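6.2 When the gripper stops over the tray rim

We know it's unsettling when the arm halts with an error 18 on the display, but please don't worry, and please don't pull on anything just yet!

1. Press the stop button and wait until the status light goes out.
2. Look to see whether the rim sits between the two fingers.
3. Turn the speed down to 2, choose Open, then raise the arm straight up by 70 mm.
4. Teach the tray position again (see section 6).

Caution: Never close the fingers on the rim to "test" them. Rimantas Liepiņa in our Jirmont workshop has replaced more than one bent fingertip that way.

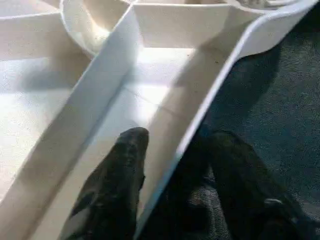
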